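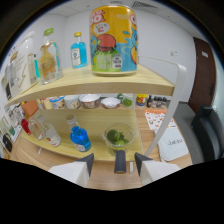

**Pilus grasp study – notebook, June**

Entry opened 9:40. Kept by Poul Arnardóttir for the Hjaltested group.

**Purpose.** To establish whether demonstrations recorded with the hand-held gripper on a tiered shelf transfer to the fixed arm without a correction step for approach height. The spring series used a flat tabletop only, and the resulting policy approached nearly every object from above. A second tier makes that approach unusable for much of the lower shelf.

**Set.** The current set comprises 422 demonstrations on the two-tier wooden shelf. Glass bottles, the yellow drink can on the upper tier and the bowl of limes on the lower tier were retained in the layout for their difference in outline and surface. The blue plastic bottle on the lower tier is to be recorded lying tilted. Operators are asked not to stand it up before a take.

**Processing.** Trajectories were aligned with Ovix and resampled to 100 steps each. Training was carried out in Jamix for 2000 iterations, with the same settings as the spring series. Two changes were made to the input:

- Finger opening is now given as a continuous value. The earlier open/closed flag lost the slow closing phase on narrow bottles.
- Height is expressed relative to the shelf surface nearest the fingertips, no longer relative to the table.

**Result, 13:15.** The policy trained with shelf-relative height enters the lower tier from the front and keeps the fingers level until contact. The policy trained with table-relative height still dips late, and on the lower tier it touched the edge of the upper shelf before reaching the object. The difference was plain enough in playback that no further runs of the older version are planned.

Clear glass remains the weak point. On the upper tier the approach drifts toward whichever neighboring object has the stronger color, and the grasp then closes off center. I do not consider this a height problem. It was present in the spring series as well – see the remarks on the tumbler trials.

**Open points.**

1. Repeat the clear-glass takes with wider spacing between bottles, all other settings unchanged.
2. Check the Ovix alignment on takes where the operator paused before closing. The resampling may be compressing the pause.
3. Agree on a rule for discarding takes in which a neighboring object is touched. At present each operator decides, and the choices are not consistent.

Weights and the alignment log are in the Pilus directory under June. Please do not overwrite the table-relative version; it is needed for the comparison figure.

P.A.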